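Irnura Twin Bench: two-arm handling cell, demo day info 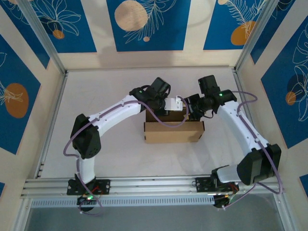 Does it really need both arms for a job that small, one visitor asked at the last open day, because a single arm and a decent fixture would do it cheaper. Fair point for some parts. Our answer: bring the part and we'll try it both ways. The second arm earns its keep when something has to be held up while something else goes in or comes out, or handed across above the box.

What you get
Two arms on one shared rail, mounting plates bolted on
Gripper on each arm, fingers swappable
Walled work area, light grey work surface
Sallen control software, 2 seats
Setup at your site, training for up to 4 people

Not included: table, compressor (you don't need one), boxes.

Payload is small. Please dont ask us to lift castings with it. Light parts, brackets, cartons, small packaged goods, thats the range.

Demo day
Aug 25, 2023, Drarnen showroom, rear entrance. Sessions run 70 minutes, 3 in the day, same content each time. First part is the handling demo on the bench, then open time with your own parts. Parking on the street side only, the yard is for deliveries.

Bring: up to 4 sample parts, drawings if you have them. Closed shoes.

Can't make it? Next one is in December, date to follow. Same booking form.

Ordering
Sold and serviced through Iordache. Quotes are good for 70 days. Spare fingers and cables ship seperately from the main unit. Older Irnura rails fit with the adapter plate, ask for it when you order.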